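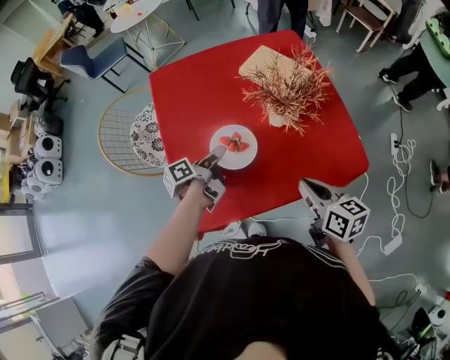 Thread last edited in July by moderator

Macerating strawberries: sugar first or sugar last?

albertinav
Hello all, Albertina Veloso here, I mostly read and rarely post. My mother in Brakport always sugared her berries the night before and kept them in the icebox under a saucer, and I have done the same my whole married life. Now my daughter-in-law tells me I'm making soup. She cuts hers, puts them straight on the plate, and passes the sugar bowl at the table like it's cereal. I love her dearly but I would like to know who is right before the family comes over for shortcake.

terdale_tom
Welcome out of the shadows, Albertina! I'm going to disappoint you a little and side with the daughter-in-law, at least for good ripe berries. Overnight is a long time. They go limp and sort of brownish at the edges, and all the flavor ends up in the juice. If they're the big hard supermarket kind, then sure, sugar away, they need all the help they can get.

mrs_rostham
Oh I have to disagree with Tom (again, sorry Tom). The juice IS the shortcake. If nothing soaks into the biscuit you've just got a biscuit with fruit sitting on it. I wouldn't go overnight either, but an hour on the counter with a couple spoons of sugar and a squeeze of lemon is a beautiful thing, and my kids used to fight over who got to tip the bowl.

terdale_tom
Apology accepted, as always. An hour I can live with. My quarrel is with the overnight crowd.

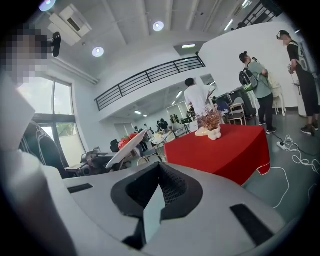
mrs_rostham
And one more thing while I'm at it, the cut matters as much as the sugar. Quarters if they're small, thick slices if they're big, and don't go thin or they fall to pieces when you stir. My aunt used to mash a third of hers with a fork and leave the rest alone, so you got syrup and real fruit in the same bite. I did it her way for a church supper once, 123 shortcakes, and I don't believe I've ever been so tired or so pleased with myself.

pietin7
Does the variety make a difference? We have a row of Aguiar out back that came with the house, and they're so soft I can barely get them into the kitchen whole. I sugared some for 11 minutes (I was timing the eggs) and there was already a puddle.

terdale_tom
Soft ones like that, I'd sugar right as the biscuits come out of the oven. Or freeze them for jam. And wash them before you take the tops off, never after, they drink up water something awful.

pietin7
Well, I've been doing that backwards for years. Thank you!

albertinav
You have all been so kind. I tried it three ways last night: Mother's way, the hour with lemon, and plain. My husband ate all three and said they were very nice, so he was no use at all. I liked the lemon one best, though it pains me to write it. Mother's way still has my heart over ice cream. Does anyone put butter on the split biscuit first? We always did.

mrs_rostham
Always butter. While it's hot.

terdale_tom
No butter. The cream is plenty.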